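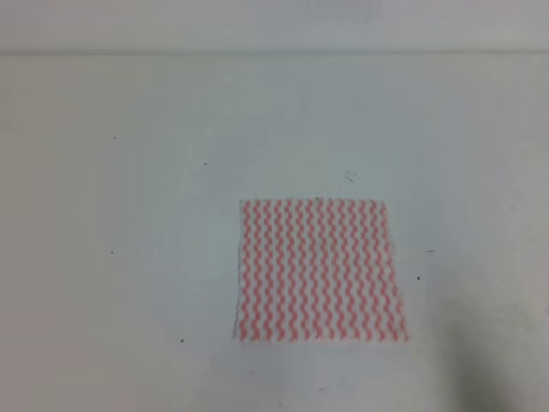
How to Teach a Robot to Fold a Cloth (Bring Snacks)

You can probably fold a dishcloth without thinking about it. You grab two corners, bring them over to the other two corners, and go back to whatever you were doing. Your brain has filed this under "boring stuff we know."

A robot has no such file. The kids in the Undov School robotics club found this out in October, when they entered the Nivura Challenge. The challenge has one rule that matters: your robot must do a household chore that someone in your house complains about. The club took a vote. Vacuuming lost, as there are already robots for that. Feeding the cat lost, as the cat was consulted and did not trust it. Folding won.

Why start with something so small?

The club wanted to fold a bedsheet. Their coach asked them to try folding a bedsheet themselves first, alone, with one hand. After that the club wanted to fold a cleaning cloth.

A flat, square cloth with pink-red zigzag stripes on a plain white table is a very good first problem. The colors are different enough that a camera can tell which part is cloth and which part is table. The cloth has four corners, and when it's lying flat all four are out where you can find them. If you scrunch it up, the corners go into hiding, and the robot has to play detective. Detective work is scheduled for spring.

What does the robot see?

You look at the table and think "cloth." The robot's camera sends it a huge grid of tiny colored squares called pixels. Each pixel is just some numbers that say how much red, green and blue it has. There is no number for "cloth."

So the club wrote a program, which they named Devel, to sort the pixels. Devel's first instruction was simple: if it's pink, it's cloth. Look again at those stripes, though. There is white between the pink ones. Devel decided the table held a whole crowd of skinny wiggly cloths, standing side by side like people waiting for a bus.

The second version of Devel was told to join up stripes that are close together. Now it found one big shape, and the club cheered, and someone spilled juice.

The trouble with specks

Then there was the dirt. A table that looks clean to a twelve-year-old (a generous judge) can still have little dark specks on it, plus a scratch or two. People ignore these. Devel did not. Devel found a dot off to the left of the cloth and announced that it was a corner.

The club could have wiped the table. Several parents suggested it. But real kitchens have crumbs, and a robot that gives up at the sight of a crumb won't last long in one. They gave Devel a new rule instead: anything that tiny is not worth your time. Shadows needed a rule too. A shadow is gray and blurry at the edges, and you can't pick it up, although the robot was keen to try.

Pinch, lift, over, let go

Once Devel knows where the corners are, the arm has to do something about it. Here is the plan the club wrote on the whiteboard:

Move over a corner.
Go down until you almost touch the table.
Pinch.
Lift a little.
Carry the corner to the opposite side.
Go down again.
Let go.

"Almost" turned out to be the hard word. Too high, and the gripper pinches air, very carefully, and carries the air across the table. Too low, and it bumps the table with a noise that makes the coach close her eyes. The right height for the club's gripper is 2 millimeters above the table. They got there by trying a lot of wrong heights.

In fact they tried a lot of everything. The club's notebook lists 203 practice folds. By the end of the first week, 22 of them had earned a check mark. Another 44 are marked "sort of," a grade the club invented and is quite attached to.

Try it yourself

You don't need a robot for this one. Lay a cloth flat on a table. Ask a friend to close their eyes and be the arm, using only one thumb and one finger. You are the program. Tell them how to fold the cloth in half, using only words like "left," "down" and "pinch."

You may not say "no, the other left." Robots don't know what that means, and your friend will get annoyed.

What's next?

The club is working on fold number two, which turns the rectangle into a smaller square. After that comes the towel. The bedsheet is still written at the bottom of the whiteboard, with a question mark after it.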